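Stestano

Stestano ist eine ländliche Gemeinde im Tal des Milon. Sie besteht aus dem namengebenden Hauptort, dem talaufwärts gelegenen Dorf Arnilier und mehreren Weilern am östlichen Hang. Die Gemeinde zählt 769 Einwohner. Der Hauptort liegt auf einer Höhe von 467 Metern.

Geographie

Das Gemeindegebiet erstreckt sich beiderseits des Milon, der oberhalb von Arnilier aus einer bewaldeten Schlucht tritt und sich im Talboden in mehrere Arme teilt. Die Hänge sind im unteren Bereich terrassiert und werden überwiegend als Obstgärten und Mähwiesen genutzt. Darüber schließt sich ein Gürtel aus Edelkastanien an, der in höheren Lagen in Buchenwald übergeht. Der Untergrund besteht aus Kalkmergel und ist auf der westlichen Talseite rutschungsgefährdet; mehrere Fahrwege wurden dort im Laufe der Zeit verlegt oder aufgegeben.

Das Klima ist durch milde Herbste und niederschlagsreiche Frühjahre geprägt. Im Winter bildet sich im Talboden häufig ein Kaltluftsee, während die Weiler am Hang besonnt bleiben.

Ortsname

Der Name wird in der älteren ortsgeschichtlichen Literatur auf einen antiken Gutsnamen zurückgeführt. Die Form Stestano setzte sich erst mit der Anlage des Katasters durch. In früheren Abgabenverzeichnissen wechseln die Schreibungen Sestano, Stestan und Testano, teilweise innerhalb desselben Bandes. Für Arnilier wird eine Herleitung von einem Flurnamen angenommen.

Geschichte

Stestano entwickelte sich aus einer Hofgruppe an der Furt des Milon. Die günstige Lage am Übergang führte früh zur Erhebung eines Wegzolls, dessen Einnahmen zwischen der Pfarrei und den Grundherren geteilt wurden. Arnilier war dagegen lange Zeit eine selbständige Siedlung mit eigenem Weiderecht. Streitigkeiten über die Nutzung der Hochweiden sind in den Gemeindeakten über Generationen hinweg belegt und wurden erst durch einen Vergleich beigelegt, der die Auftriebszeiten beider Dörfer festlegte.

Im 19. Jahrhundert gewann die Wasserkraft an Bedeutung. Entlang eines künstlich angelegten Kanals, der als Mühlgraben von Benavides bezeichnet wird, entstanden 3 Mühlen, eine Walke und eine kleine Gerberei. Der Kanal zweigt unterhalb von Arnilier vom Milon ab und überwindet bis zu seiner Rückmündung ein Gefälle von 20 Metern. Nach verbreiteter Auffassung war es dieser Kanal, der den wirtschaftlichen Schwerpunkt der Gemeinde endgültig in den Hauptort verlagerte.

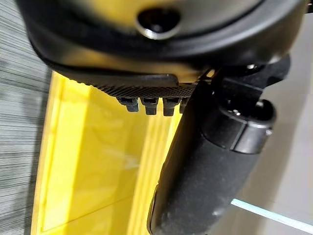

Gegen diese Auffassung wurde in einer Zuschrift an das Mitteilungsblatt der Gemeinde eingewandt, der Kanal habe eine bereits vollzogene Entwicklung lediglich verstärkt. Der Viehmarkt sei schon vor dem Bau des Mühlgrabens von Arnilier nach Stestano verlegt worden, und auch die Schule habe zu diesem Zeitpunkt im Hauptort bestanden. Die überlieferten Marktordnungen stützen den ersten Teil des Einwands; für die Schule fehlen entsprechende Unterlagen.

Mit dem Niedergang der Mühlen begann eine Phase der Abwanderung, von der Arnilier besonders betroffen war. Ein Teil der Wohnhäuser wird seither nur noch in den Sommermonaten genutzt. Die Walke wurde abgetragen, ihre Grundmauern sind im Uferbereich erhalten.

Wirtschaft und Verkehr

Die Landwirtschaft wird überwiegend im Nebenerwerb betrieben. Angebaut werden Birnen, Walnüsse und Futterpflanzen. Die Verarbeitung der Edelkastanien erfolgt in einer genossenschaftlichen Darre am Ortsrand. Zahlreiche Erwerbstätige pendeln in die größeren Orte am Talausgang.

Stestano ist über eine Talstraße erschlossen, die in Arnilier endet. Die frühere Holzbrücke über den Milon wurde durch einen Neubau ersetzt, der am Samstag, 20. Januar 2018, für den Verkehr freigegeben wurde. Der alte Saumpfad über den östlichen Höhenrücken dient heute als Wanderweg.

Kultur und Bauwerke

Die Pfarrkirche von Stestano ist ein einschiffiger Bau mit freistehendem Glockenturm. In Arnilier befindet sich eine Kapelle, deren Vorhalle ursprünglich als Unterstand für Säumer diente. Im Dezember findet auf dem Kirchplatz der Kastanienmarkt statt, der den früheren Viehmarkt abgelöst hat.

Siehe auch

Milon (Fluss)
Mühlgraben von Benavides
Arnilier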